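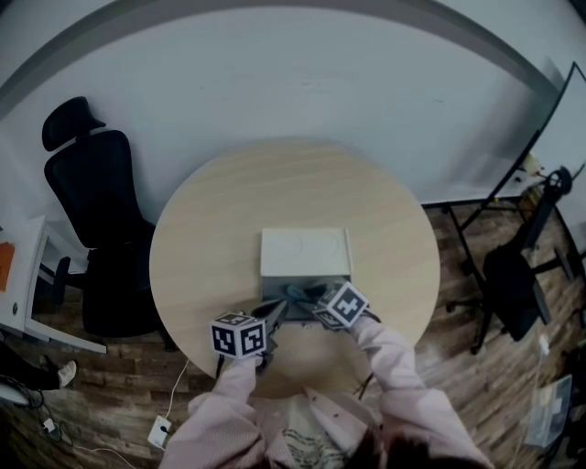

*Teal cloth, white box, two handheld grippers. Table session for the Draveo folding-and-packing set.*

## Draveo gallery: teaching two hands at once

Hi and welcome! I've been meaning to put up a page for Draveo for ages, mostly so I can stop digging through my phone every time somebody asks what I do all day. The short version: we record people doing small two-handed jobs with a gripper in each hand, then train a policy on the recordings and see how far it gets by itself. Moataz Kamel wrote the training code, I look after the sessions (and the cloths, which I now iron – don't ask).

The white cubes with the black patterns are how we get the pose of each gripper. Every printed face has its own markers, so you can twist your wrist quite a way and still have something for the tracker to read. We lost plenty of takes to bad wrist angles before Moataz redid the calibration, and I'm still grateful.

Cloth in a box is my favorite task of the whole set. It sounds like nothing! But a crumpled cloth never has the same shape twice, and the box walls get in the way of the jaws, so the two hands really have to work out who goes first. A few notes from the results so far:

- With 50 demonstrations the policy mostly reached for the right spot and then closed on air.
- With 200 it started getting hold of the cloth, and it used the second hand in ways that looked a lot like our own habits. Mine, I'm afraid. I tend to hover.
- We trained 3 versions with different starting seeds, and 2 of them learned to retry after a missed grasp. The third just sat there looking sorry for itself.

The retrying is the part I keep going back to. We had left our own fumbles in the data – Moataz wanted to cut them, I begged – and the next thing I'd like to try is the same training with the fumbles taken out, so we can compare properly. That's on the list for October, along with a deeper box and a thicker cloth from the Naqvi pile.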